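How to sort children's picture books at home
May 2023
By Shayne Hollis

Take the books out of the rack and put them on a table where you have free space on both sides.

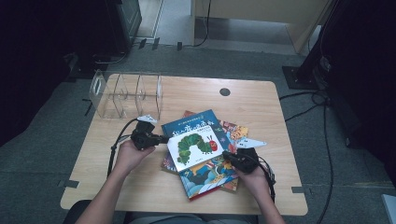 Lefèvre wrote to me after the first version of this page that sorting by colour is a waste of time, and that small children only care if they can see the cover. I agree with the second half. So my method begins with size, and the cover comes after.

What you need: a table, a dry soft cloth, a rack or a low shelf, and half an hour.

1. Make one pile, even an untidy one. Small board books can lie on top of the big thin ones for the moment.

2. Wipe each cover. Board books you can wipe with a slightly damp cloth, but paper covers only with a dry one. Open the book once and shake out the crumbs.

3. Look at the corners and the spine. If a page is loose, put the book to one side for repair. Please do not use ordinary sticky tape, it becomes yellow and then it takes the print with it. I use the book tape from Pistosley. One roll has lasted me 90 repairs and is not finished yet.

4. Now separate by size. Large books make the bottom of the stack, board books the top. Knock the spines gently against the table, so that all of them stand in one line.

5. If you have books in more than one language, decide now. We tried a separate place for each language and my daughter ignored one of them for the whole winter. Since then they are mixed, and she takes whatever has an animal on it.

6. Put the large books at the back of the rack and the small ones in front. Leave a gap of two fingers. A child who must pull hard will tear the cover.

How many books should be out? In our home we have 172 picture books, which is too many for any rack. I keep twelve out and the others in a box under the bed, spines up. In June I will change them again.

If your rack is a clear one, clean it with soapy water and a soft cloth. Kitchen paper has left fine scratches on mine and they do not go away.

The repaired books should lie flat under something heavy for one night before they go back.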